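Birkine 鋳物ホーロー両手鍋 22cm

製品情報 | 家庭用調理器具 | 煮込み・炊飯・蒸し料理用

Birkine 鋳物ホーロー両手鍋は、家庭における日常の煮込み料理を主な用途として設計された、ふた付きの丸型鍋です。厚手の鋳鉄にホーローを施した本体は熱をゆるやかに伝え、火を止めた後も温度を長く保ちます。肉や根菜の煮込み、豆料理、炊飯、スープのほか、ふたをしたままオーブンに移す料理にもご使用いただけます。

本製品はWendbergの調理器具部門が企画し、Trurhamの鋳造工場で生産しております。設計はVojtěch Jelínek、付属のレシピ冊子の監修はVilja Nieminenが担当いたしました。

製品仕様
品名:鋳物ホーロー両手鍋(ふた付き)
内径:22cm
深さ:10.5cm
満水容量:3.6L
質量:4.7kg(ふたを含む)
本体・ふた:鋳鉄(ホーロー加工)
つまみ:ステンレス鋼
対応熱源:ガス火、IHクッキングヒーター、ハロゲンヒーター、オーブン
使用できない機器:電子レンジ
色:ミルクホワイト、墨、からし
付属品:レシピ冊子、鍋敷き、取扱説明書

構造について
ふたの裏面には小さな突起を規則的に配置しております。加熱中に上がった蒸気は突起の先で水滴となり、食材の上に落ちます。少ない水分で野菜を蒸し煮にする場合は、弱めの中火で加熱を始め、縁から蒸気が出たところで弱火に落としてください。

底面は内側の角に丸みをもたせ、木べらが隅まで届く形状としました。玉ねぎを長時間炒める場合や、ルウを加えた後にかき混ぜる場合にも、焦げつきの起こりやすい部分を残さず混ぜることができます。取っ手は厚手のミトンを着用した状態で握れる幅を確保しております。

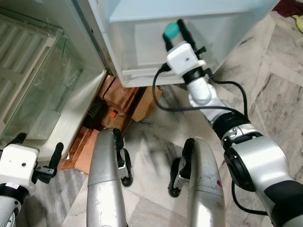 白い冷蔵庫の前面とグリッパーの指先

作り置きと保存
調理後の料理を鍋のまま常温で長時間置くことはお避けください。鋳物は保温性が高く、中心部の温度が下がるまでに時間を要します。保存する場合は、清潔な浅い容器に小分けし、粗熱を取ってから冷蔵庫に入れてください。酢、トマト、柑橘類を多く使用した料理は、調理後すみやかに別の容器へ移していただくようお願いいたします。

冊子収録レシピより 白いんげん豆と鶏肉の煮込み
材料
乾燥白いんげん豆 200g
鶏もも肉 2枚
玉ねぎ 1個
セロリ 1本
にんにく 2片
ローリエ 2枚
オリーブ油 大さじ1
塩、黒こしょう 適量

作り方
豆は洗い、たっぷりの水に一晩浸します。水を替えて鍋に入れ、強火で沸騰させて10分ゆでた後、火を弱めてやわらかくなるまでゆで、ゆで汁ごと別の器に取り出します。

鶏肉は一口大に切り、塩と黒こしょうをふります。鍋を中火で温めてオリーブ油を入れ、鶏肉を皮目から焼いて取り出します。同じ鍋に刻んだ玉ねぎ、セロリ、にんにくを入れ、玉ねぎが透き通るまで弱火で炒めます。

鶏肉を戻し、豆とゆで汁、ローリエを加えます。汁が具材にかぶらない場合は水を足してください。煮立ったらあくを取り、ふたをして弱火で35分煮ます。豆の一部を木べらでつぶすと、煮汁にとろみがつきます。最後に塩で味をととのえます。

はじめてお使いになるとき
台所用中性洗剤とやわらかいスポンジで全体を洗い、よくすすいでから水気を拭き取ってください。油ならしは必要ありません。ただし、鍋とふたが接する縁の部分はホーロー層が薄いため、洗浄後に食用油を薄く塗っておくと、さびの発生を抑えることができます。

お手入れ
使用後は鍋が十分に冷めてから洗ってください。熱い鍋に冷水をかけると、急な温度変化によりホーローがひび割れることがあります。

焦げついた場合は、水を張って重曹を大さじ1加え、弱火で10分煮立てた後、そのまま冷まします。金属たわし、研磨剤入りのクレンザー、塩素系漂白剤は使用しないでください。食器洗い乾燥機の使用はお勧めしておりません。

使用上の注意
・空だきをしないでください。
・強火での長時間の加熱はお避けください。
・加熱中および加熱直後は、取っ手とつまみが高温になります。必ずミトン等をご使用ください。
・IHクッキングヒーターの上で本体を引きずらないでください。天板に傷がつくおそれがあります。
・揚げ物には使用しないでください。
・落下等によりホーローが内側で欠けた場合は、使用を中止してください。

関連製品
Brennan 竹製蒸し台(内径22cm用)
Brennan 木べら 丸先
Birkine 鋳物ホーロー浅型鍋 26cm

保証および交換部品
通常の使用において製造上の不具合が認められた場合は、お買い上げの日から2年間、無償で交換いたします。落下、空だき、急冷による破損、および使用に伴う着色や細かな傷は保証の対象に含まれません。つまみと固定ねじは交換部品として単品で販売しております。ご注文の際は、鍋底に刻印された型番をお知らせください。

からし色は5月の生産分から釉薬の配合を変更しており、従来品と色調がわずかに異なります。買い足しをご検討のお客様は、ご注文前に製品窓口までご相談ください。

お問い合わせ
Wendberg 調理器具部門 製品窓口
担当:Evander Baxter、Ailsa Niven
本ページの記載内容:8月4日現在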